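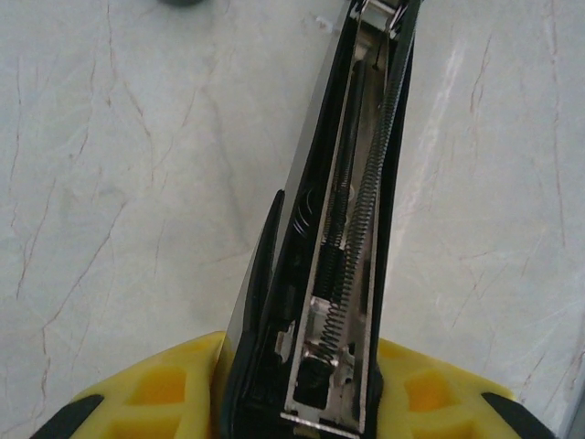
Gosstead teaches its arm to handle a stapler, one demo at a time

Gosstead has started recording desk-supply tasks for its Magsi project, and first up is the stapler. Opening it, reloading it, closing it again. People drive the arm by remote control, the arm records what they did, and a model gets trained on the result.

The company has 1,087 demonstrations in the bank so far. Target is 2,000, which it wants to hit by the end of May.

Why a stapler? Small parts, mostly. There is a long spring, a metal channel and a follower block that slides in it, all inside a housing that has to be gripped from the sides while it lies open. Squeeze too hard near the base and the whole thing twists. Too soft and it skates off across the marble.

"I thought mugs were hard," said Agnes Skinner, who runs the recording sessions. "Then we did a week of these. My shoulders hurt."

Skinner's team has seven operators working in short shifts. They use a handheld controller called Rulley, built in house, that copies the operator's hand position to the arm and passes back a bit of resistance when the fingers close. An earlier version had no feedback at all and operators kept over-squeezing. Those recordings were thrown out.

Some steps are also taught by hand. The operator switches the arm to a slack mode, takes hold of it near the wrist and walks it through the motion. Slower, but Skinner says it gives cleaner paths for the approach, where the fingers need to come down level on both sides. The grip itself is still done by remote. Having a person's hand in the wrist camera's view turned out to be a headache in training.

Each demonstration runs 31 seconds at most. Anything longer gets cut and the operator starts over. Failed tries are kept in a seperate folder, and the team hasn't decided what to do with them. Skinner wants to use the ones where the operator slips and then recovers. Others on the project would sooner leave them out.

Loading staples is the weak spot. The trained model can pick up a stapler and turn it over on most attempts, Gosstead says, but getting a strip of staples to sit straight in the channel is hit or miss. The company would not give a success rate. It did say the strip tends to catch on the way in and the arm doesn't always notice, so it goes ahead and trys to close the lid anyway.

The training software comes from Provis, which has worked with Gosstead since the mug trials. Provis says it will add a pause-and-correct feature in the next release, letting an operator take over in the middle of a run, fix the mistake and hand control back. Right now the arm has to be stopped and the run reset to the beginning.

No word on a product. Gosstead describes Magsi as research and says it has no customer lined up for a robot that refills staplers. Tape dispensers and hole punches are next on the list, with recording set to begin once the stapler set is finished. Skinner is also asking for a second Rulley controller, as operators currently have to wait for the one they've got.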